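Norno Handling Automation Users Group
Minutes of the demonstration meeting held at the Varkudport site, 2021-08-24

Chair: Zeyu Yuan
Minutes: Washington Cordeiro
Status: approved by the chair, no corrections received

1. Opening and apologies

The chair opened the meeting in the ground floor training room and moved the group to the test hall after item 2. Apologies were received from the Schumacher packaging line team. The minutes of the March meeting were accepted with one change: the action on spare gripper pads is open and should not have been marked closed.

2. Purpose of the visit

Wokedine is considering two-arm stations for sorting returned footwear at its Varkudport warehouse. Returns arrive in mixed bins and are paired by hand before inspection. The group was asked to watch the station at work, put questions to the operators, and say whether a trial on live returns is worth planning. No purchase decision was on the agenda.

Visitors were reminded to stay outside the taped floor lines while the arms were powered. The stop procedure was read out and one visitor was asked to repeat it.

3. Demonstration

The task is to move slide sandals between the tabletop and a blue plastic bin, keeping each pair together. Two arms are mounted on the table frame, one on each side of the bin. The set used for the visit included black slides and pink slides.

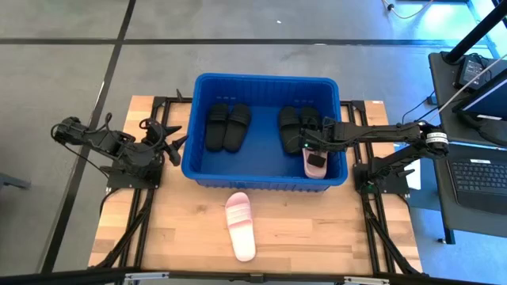 Washington Cordeiro

The operators explained that either arm can be assigned to a pick, and that the assignment depends on reach and on where the other arm is parked. Mr. Yuan asked whether both grippers may enter the bin together. The present settings do not allow it. The second arm waits at the side until the first has cleared the rim, and this costs time on every cycle.

The session was planned for 80 picks and was stopped at 63 to leave time for discussion. The operators will continue the same run after the visit and add the results to the log. The group agreed not to quote a success rate from a part run.

Mr. Cordeiro asked how the software handles a slide resting against its partner. The operators said that touching items of the same color are the harder case, particularly from a low viewpoint — the edges of the two soles are difficult to separate, and the straps can hide each other. They recommended using the overhead view to choose the grip point and the low view only to check height.

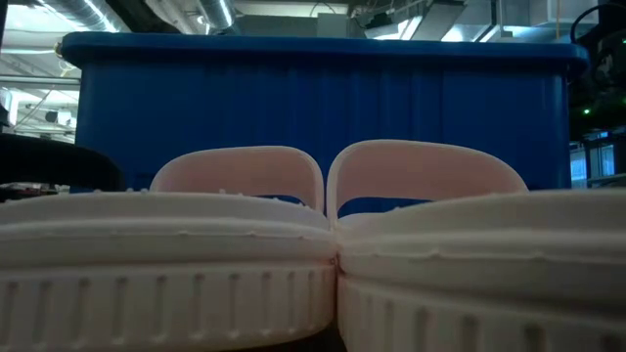 Fig. 2. Two slides side by side in front of the bin, low view.

4. Discussion

4.1 Pairing. Pairing is done by color and strap pattern. Size is not checked. Wokedine noted that most of its pairing errors are size errors, so a trial without size checking would have limited value. The operators believe size can be estimated from sole length but have not tested it.

4.2 Placement. The warehouse requires both slides of a pair to lie side by side with toes in the same direction. The group looked at the layout of pairs in the bin and on the table and found the rule clear enough to write into a trial plan. A tolerance for angle has still to be set.

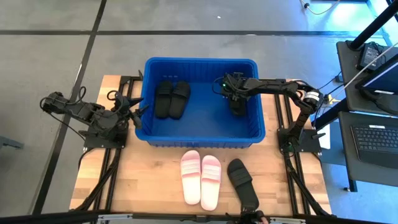
Fig. 3. Black pair in the bin, pink pair and single black slide on the table.

4.3 Single items. A slide with no partner should go to a separate location. There is none on the present table. Mr. Yuan suggested a second, smaller bin; the operators prefer a marked area on the tabletop, which keeps the reach short for both arms.

4.4 Cables. One visitor asked about the cable runs along the sides of the table. For a warehouse installation these would need covers, and the laptop desk would have to move farther from the right arm.

4.5 Trial size. A trial of 157 pairs was proposed by Wokedine. The operators asked for 40 pairs first, with the log reviewed before the rest are released. Agreed.

5. Actions

5.1 Operators to complete the interrupted run and circulate the full log, including failed picks.
5.2 Wokedine to supply returned slides in three adjacent sizes for a sole length test.
5.3 Z. Yuan to draft the placement rule with a proposed angle tolerance.
5.4 W. Cordeiro to carry forward the open action on gripper pads and obtain a delivery date.

6. Next meeting

To be called by the chair once actions 5.1 and 5.2 are complete. The meeting closed after the visitors' passes had been returned.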